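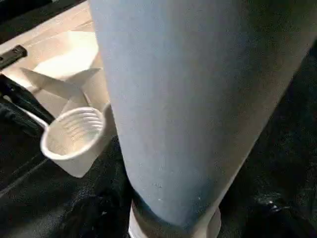 A paper cup and a blue cylinder at the Nolter open day, seen from the arm's wrist camera.

We got to the Nolter building in Rundham a little before 11 and joined a group of eight. The tour starts in the machine shop and ends in the handling lab, where most people stayed longest.

The lab works on picking up everyday items. Paper cups are harder than they look, the guide said, as too much grip crushes the wall. The arm they call Baptiste has logged 1,537 picks since July. Each run is saved with the wrist camera video, and staff go through the failures by hand.

Questions took almost 30 minutes. Someone asked about glass and was told that comes later, with the Ivlow project.

Parking is behind the building and free. The machine shop is loud, so bring earplugs for kids. The next open day is in the spring.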